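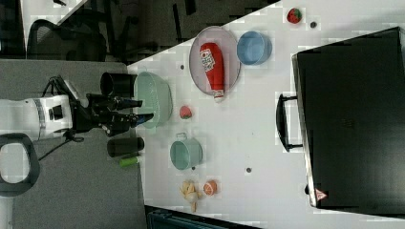 **Call for Participants: Electronic Music Residency, Brondthorpe Sound Studio**

The Brondthorpe Sound Studio invites applications from composers, producers and performers for its fall residency in electronic and electroacoustic music. The residency begins in September and is directed by Eskil Viklund.

Two residents will be selected. Each will receive private use of a production room, access to the Lorkum tape archive and the support of a staff engineer during mixing. Work completed during the residency will be presented at a public concert in Melnyk Hall.

**Eligibility**

Applicants must be at least 18 years of age and must have completed one or more original works, released or unreleased. Formal training in music is not required. Duos may apply as a single resident, but the travel allowance will not be increased. Former residents of the Grekunthorpe exchange program are eligible after an absence of two seasons.

**Application materials**

- A proposal of one page describing the work to be made, including any instruments the applicant intends to bring
- Recordings of past work, not to exceed 20 minutes in total
- A short biography of no more than 100 words
- The name and contact details of one reference

Recordings should be submitted as WAV or FLAC files. Scores, patch notes and track sheets may be included but will not be returned.

**Terms**

Residents retain all rights to their music. The Studio asks for permission to keep one copy of each finished work — for listening on the premises only — and to be credited on any later release. Lodging is provided within walking distance of the Studio. Meals are the responsibility of the resident. Production rooms are available from 9 a.m. to 11 p.m.

Applications are accepted through the end of July and should be addressed to Eskil Viklund, Residency Director, at the Studio office. All applicants will be notified in writing in August.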